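The Long Table at Clonley

By the time Said Ashour has unlocked the side door of the old chapel in Clonley, there are usually three or four people already waiting on the step, and one of them will have brought bread. He lets them in, turns on the lights over the kitchen end, and goes to find the kettle, talking the whole way about the roof, the weather, somebody's new grandson and the reading he has picked for the evening.

Ashour is a Muslim, a retired bus dispatcher and, for the past nine years, the man who runs a supper shared by people of every faith in town and a fair number who claim none. It is held in a building that was put up by Methodists, rented for a while to a dance school, and is now owned by a small trust that charges the supper next to nothing. He will tell you that he never set out to run anything. He had gone to a funeral there in July, for a neighbor he used to argue with over the fence, and afterward the two families sat down to eat and stayed until dark.

"We had lived next door to each other all those years," he says, "and I learned more about him over that one plate of chicken than I ever did over the fence. I went home and told my wife it was a shame we needed a coffin to get us in the same room."

She told him to do something about it, then. So he did.

Bread first, talk after

The first supper drew people mostly from his own street. Now it fills the main room and spills into the old vestry, and on 4th February, when the heating was out and everyone ate in their coats, the cooks still ran out of rice. The rules are few. Somebody says a blessing in whatever way they were raised to say it, and the rest keep quiet and listen. Then comes the food, then a short reading, and after that people may ask each other anything they like, so long as they're ready to be asked something back.

I had expected the questions to be polite, and some were. But I sat beside a Lutheran grandmother who wanted to know whether the young Hindu man across from her ever got bored during prayers (he did, quite often, and so did she), and farther down a pastor was being asked why his church had put up such an ugly sign. He took it well. He said he'd voted against the sign.

Not everyone in town has warmed to the idea. A few ministers stayed away in the early years, worried that it would all be boiled down to a sort of weak soup, with no one allowed to believe anything very firmly. I put this to Ashour, and he thought it a reasonable worry. He prays five times a day and has no plans to stop. The Baptists who come are every bit as Baptist as they were before, he says, and one or two may be more so, from having had to explain themselves.

What he does notice is the small traffic between one congregation and another. When the mosque's parking lot flooded, the Catholic parish opened theirs. When a storm took the windows out of the Srour Street church, the first people up the ladders were from the temple. There was no meeting about it. They had each other's phone numbers by then.

Keeping the roof on

An old chapel is a hungry thing, and it has cost the supper a good deal of worry. The slate alone came to 9,000 one year, or so I wrote down; Ashour looked over my notes and laughed and took a zero off. It was 900, he said, and it felt like the other. A collection brought in 640 of it in a single evening, and the rest turned up in envelopes over the following weeks, several of them with no name inside.

The washroom at the back was next. It had been a robing room once, and there were people who were sad to see it changed, but guests need to wash before they pray and before they eat, and a single cold tap in the hallway had served for far too long. The new one has a proper basin and warm water, and room for towels and prayer shawls and the spare scarves that people forget at home. 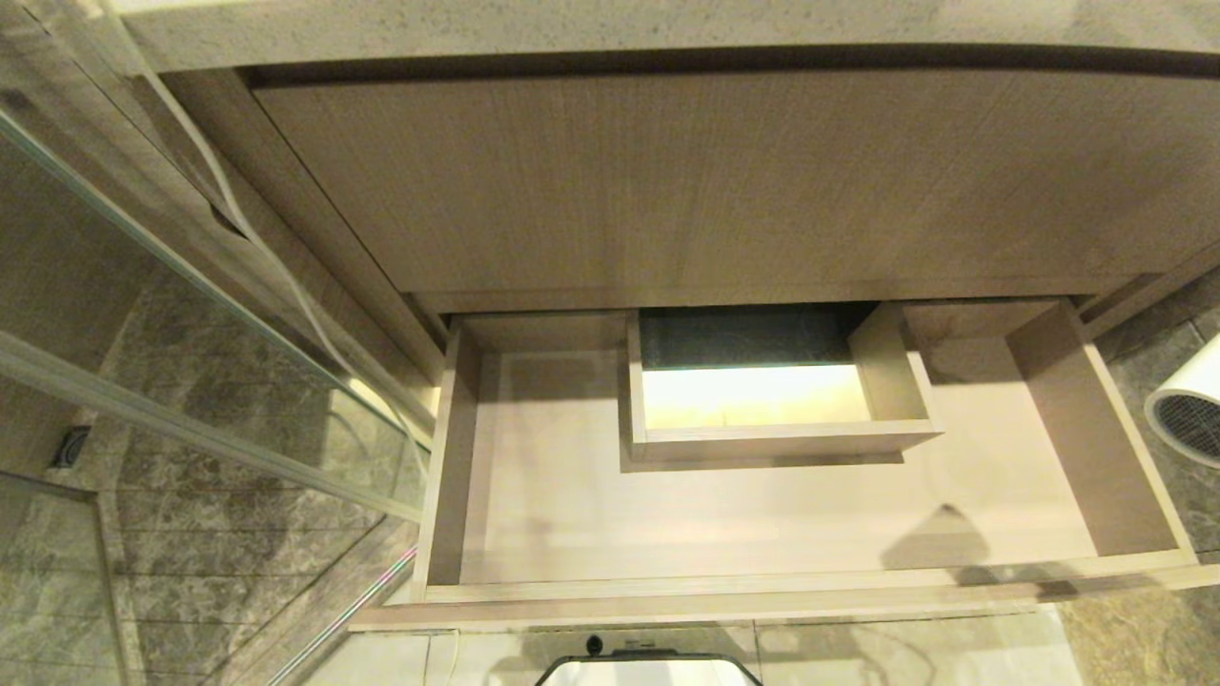 A reading for everyone

Choosing the reading is the part Ashour fusses over most. He keeps a notebook of them, begun in the first year, and he will take a line from a psalm, a verse of the Quran, a Sikh hymn or a letter somebody's mother wrote, if it's short and can be understood by a tired person with a full stomach. Children are allowed to suggest them, and one evening's reading was a poem about a goat.

The night I visited, he had picked a few lines on welcoming strangers and handed them to a girl of twelve who had moved to Clonley that winter. She read too fast and had to start again. The room waited for her, and when she had finished there was a good long silence before the grandmother beside me asked if anyone was going to eat the last of the bread.

I stayed to help with the dishes, as guests are expected to. Ashour washed and I dried, and he told me about the neighbor from over the fence, whose widow still comes and still sits at the end nearest the door. She brings a lemon cake. He has asked her for the recipe many times, and she says he can have it when he fixes his gate.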